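Stivlow arm: frequently asked questions

These are the questions we get most often about the Stivlow, the small arm we are building in the shared workshop. If yours is missing, ask at the bench on a build night.

What is the Stivlow?

A tabletop robot arm with 6 joints and a two-finger gripper. Leszek Tokarz drew the first version for his garage and brought it to the workshop last June. It picks up everyday things and puts them somewhere else. There is no product for sale and no kit.

Can I build one at home?

Yes. You need a printer with a bed at least 170 mm wide, a soldering iron and a solid table. Clamp the base down before you power anything. An arm that is only resting on the table will walk, and sooner or later it will go over the edge.

Which motors do you use?

Trenus servos in the lower joints and the smaller Liteck ones in the wrist. You can mix makes if the horn pattern matches. Check this before printing the brackets, as Czesław Kubiak printed a full set for the wrong horns and had to start again.

Will the gripper hold a phone?

It will. Close the fingers on the lower part of the body and use a case with a raised rim. Bare glass slides. Set the closing force low and raise it one step at a time until the phone stays put when you tug it by hand. 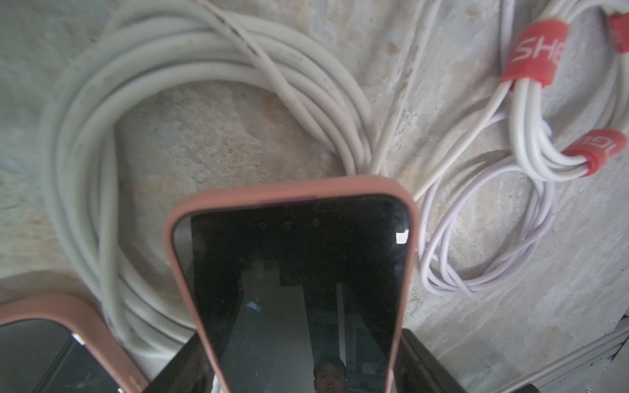
Words and picture: Marianna Jasińska
February 16, 2023

Why do dark screens cause trouble for the wrist camera?

A phone that is switched off works as a mirror. The camera gets the face of whoever is leaning over the bench, plus a white spot from the lights, and the software may take either for an object. Look for the coloured rim of the case and ignore what is inside it. Moving the lamp to one side helps a little.

What about cables?

They are harder than phones. A thick coil with a few turns standing proud can be lifted by one strand, but the rest follows at its own pace. Thin loose loops catch on the fingertips. Bundles folded and held with hook-and-loop ties are the easiest, and a red tie on white cable gives the camera something to find. Start with those.

Does the surface matter?

A blotchy one makes the camera's job harder. Train on the surface you mean to use, stains included.

The gripper closes but does not report a grip. What is wrong?

Usually the current limit. Ours is set to 8 on the Wieczorek board's own scale. Below 5 the fingers stop early and the board thinks they have met nothing. If the limit is fine, look for a loose plug at the wrist.

Who do I ask about the software?

Hatem Erraji looks after the control code and Valter Calado the camera side. Bring your settings file and a note of which board version you have.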